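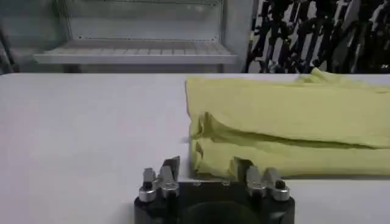
## Folding cleaning cloths: a thread

**1/** Yellow cloth, folded thick, parked on the right side of the white table. Pale lime if you want to be strict about the color, but the label on our shelf says yellow, so yellow. Thread on how we fold them, how we store them and what the fold does for you when you wipe.

**2/** Scope first. These are general-purpose surface cloths for the workroom at Drorkorley. Tables, shelves, cabinet fronts. Glass has its own cloths and its own fold, and floors are a separate subject.

**3/** Our stock cloth is 40 cm square and 300 g per square meter. Lighter cloths fold flatter but go through faster when damp. Heavier ones hold more water than you want on a tabletop and take forever to dry on the rack.

**4/** Standard fold: in half, then in half again. Four layers, 20 cm square, eight usable faces. You work through the faces in order and never go back to a used one. When the last face is used, the cloth goes in the wash bag.

**5/** Working through the faces: front, flip, back. Open once and refold with the inside out. Front, flip, back again. That is four. Then open the cloth completely, turn it over, and repeat for the other four.

**6/** Thirds are also possible. You get nine layers and a square a bit over 13 cm on a side. Good for a small hand or a narrow shelf. The drawback is that the middle panels are awkward to bring to the outside, so in practice people use two faces and stop.

**7/** A thick bundle spreads hand pressure better than a single layer. With one layer your fingertips do the wiping and you get four narrow tracks with dull stripes between them. On a white tabletop the stripes show up at a low angle, usually after you've put everything away.

**8/** Loose edges go toward the palm, folded edge leads. If the loose edges lead, they catch and peel back on the first pull, and you're holding half a fold.

**9/** Dampening. Fold first, then spray the face you're about to use, two pulls of the trigger. Soaking the whole cloth and wringing it gives you eight wet faces, and we want some of them dry for the finish pass.

**10/** Wiping pattern on a plain rectangular table: start at the far edge, overlapping passes side to side, each one closer to you. Overlap by a third of the cloth's width. Lift at the end of the pass. Dragging it around the corner leaves a crescent of whatever you picked up.

**11/** The edge of the tabletop is its own pass and it comes last. It collects more than the top does, and it will finish off a face by itself.

**12/** Where to put the cloth down mid-job: on a part of the table you haven't wiped yet, used face up. We had two people doing it used face down for a whole month and could not work out where the smears were coming from. It was March, so the light was bad too.

**13/** Color. Yellow is for tables, blue is for the sink area, and that's the entire system. We tried five colors under the Clonari scheme and three of them were close enough under the ceiling lights that people grabbed whichever was on top.

**14/** Pale colors have one practical advantage: you can see which faces are used. On a dark gray cloth dust is obvious but grease isn't. On pale yellow both are visible, at least until the cloth gets old and goes patchy.

**15/** Washing. Separate load, warm, half the usual detergent, no fabric softener. Softener coats the fibers and the cloth starts pushing water along the surface ahead of it. If a batch has already been softened, two washes with no product at all bring most of it back.

**16/** Service life. The box says up to 333 washes. We pull ours at 100 and cut them down for the bike stand. The fabric is still sound at that point, but the hem has usually tightened and the cloth no longer folds square, so the layers creep out of line.

**17/** On hems: a stitched hem shrinks at a different rate from the field. After enough washes the cloth dishes slightly. Check by laying it out single on a flat table and looking at the corners. If they lift, it'll never make a decent bundle again. Ironing buys you one use.

**18/** Storage. Folded in quarters, folded edge facing out, stacked no higher than the shelf lip. With the folded edge out you can pull one without fanning the two below it. Rolling saves some depth, but the cloth wants to curl for the first few minutes and that's annoying when you only need it for a few minutes.

**19/** Drying before storage matters more than the fold. A quartered cloth that went away slightly damp stays damp in the middle for days. Hang it single over the rail until the hem is dry to the touch. The hem is always last.

**20/** Correction to 6: I wrote nine layers, and that's right for thirds in both directions. If you fold thirds one way and halves the other you get six, in a rectangle of roughly 13 by 20 cm. A colleague prefers this for shelves. I have no objection to it.

**21/** Replying to a question about paper towels: we keep a roll for spills that would stain or that you wouldn't want in the wash. Ink, oil, glue. For ordinary dust and fingerprints the cloth is quicker.

**22/** Glass cloths next, once the new batch has been through its first wash. They shed lint straight out of the pack and there's no point timing anything before then.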